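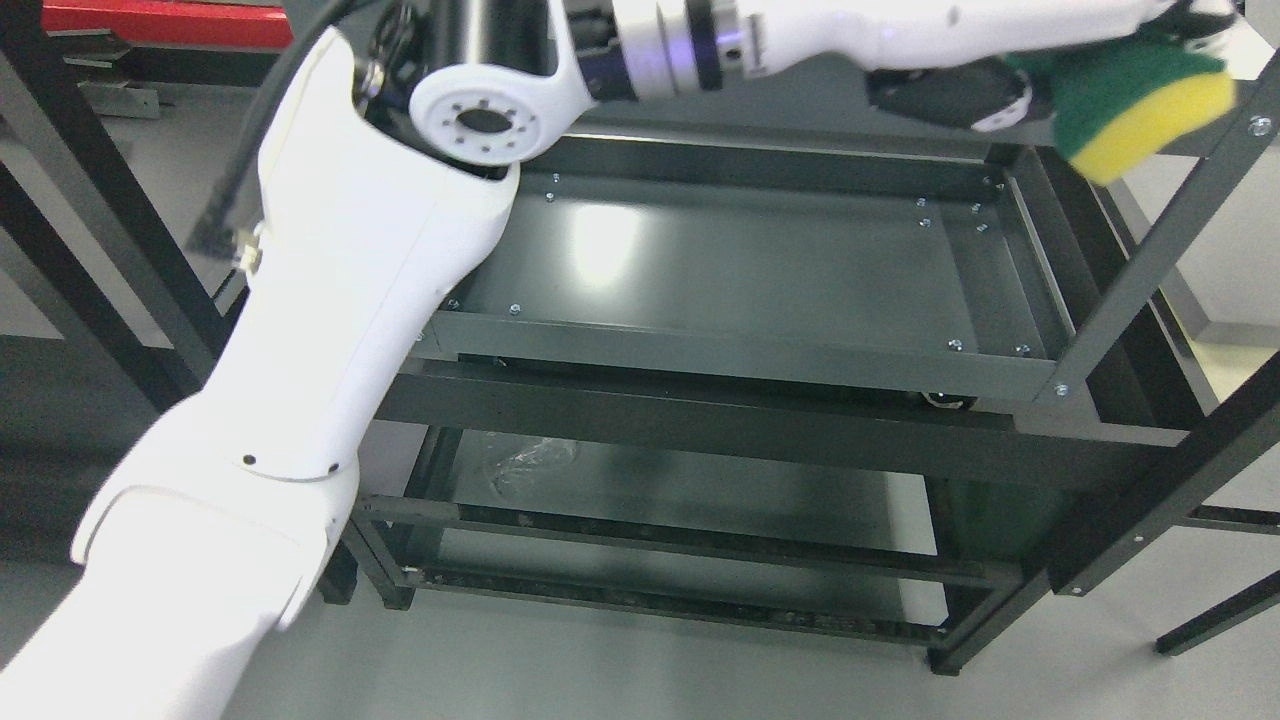
The arm with its sponge at the rack, Friday open day.

Drudier opened its workshop to the public on Friday and I went to see the Kondeto cleaning arm, which the company wants to sell to small stockrooms. I stayed for 2 of the afternoon demonstrations. The job was wiping down metal shelving with an ordinary kitchen sponge, green on one side and yellow on the other.

Hauwa Odukoya ran the session and took questions. She was clear about the price, $1,832 a month on a lease, with setup extra. Training for staff takes 3 days.
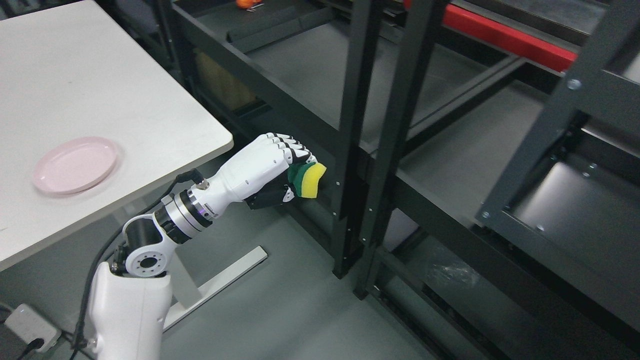 I liked the grip best. A sponge is soft and changes shape when you squeeze it, and I have seen other machines drop one. The uprights and the trays are different jobs, and I would want to see both done on my own racks before signing anything. The cable on the outside of the arm bothers me a little in a narrow aisle.

It is slower than a person. Nneka Abubakar, who was there from Gistholm, asked about night work, and Odukoya said that is where most of the interest comes from.

Good for places with long rows of the same shelving. For one storeroom like mine, too expensive. The next open day is in April, and you need to book.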